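Border Crossing Monitoring Bulletin: Frequently Asked Questions

Last revised March 2, 2018

What does the bulletin cover?
It records political and security decisions that change the status of a land crossing: closures, reopenings, permit rules, and the agreements between governments or factions that lead to them. Maritime incidents are outside its scope.

How often is it issued?
Every week, with a longer review each August. Subscribers also receive an alert when a crossing stays closed for 84 hours or more.
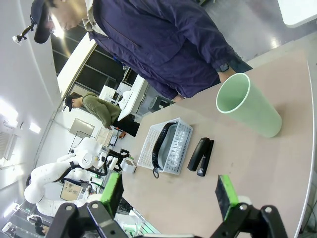 Who decides whether a report is reliable enough to print?
The duty editor decides, using the source grades listed below. Disputed items go to Gaurav Tiwari, who edits the regional section.

What do the source grades mean?
Grade 1 is a signed order or published decree. Grade 2 is an on-record statement by an official. Grade 3 is an account confirmed by two unconnected sources. Grade 4 is a single unnamed source; these items appear in the annex only and are not used in the closure tables.

Do you publish the terms of ceasefire or transit agreements?
Yes, where a full text is available. Leaked drafts are summarized and marked as drafts. Translations are by Siyabonga Sithole unless another name is given.

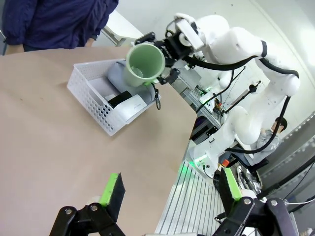

Access and Corrections

Is the archive searchable?
The Triltell archive holds 700 entries, indexed by crossing, date of decision, and issuing authority. Place names follow the spelling in the original order, so try variants.

How do I report an error?
Write to the corrections desk with the issue number and entry code. Corrected entries keep their code and carry the letter R.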